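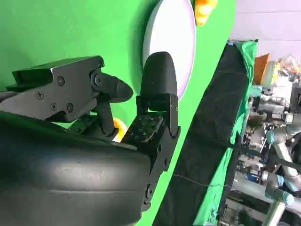

Skallance Releases Second Set of Gripper Demonstrations

NOVEMBER. Skallance has released the second set of demonstrations recorded under its Valelance program, which gathers examples of short handling tasks for training manipulation policies. The set covers 26 tasks and is open to research groups under the same license terms as the first.

Each example pairs video from a camera at the wrist with joint positions and the commanded finger opening. Operators guide the arm by teleoperation from start to finish. Attempts in which the object slips or is missed are kept and labeled as such, and can be filtered out at load time.

Recording took place at 2 stations over 121 sessions. Object positions were changed between attempts according to a printed schedule, and the camera was recalibrated at the start of every session.

"The first set had too few recovered grasps," said Talha Janjua, who leads data collection at Skallance. "We changed the operator instructions so that a poor approach is corrected and continued. Those corrections are what the model was missing."

Files are distributed in the Brellar format. A conversion script for the older Bangash layout is included, along with the calibration records and the task list.

Requests for access should state the intended use and the storage available.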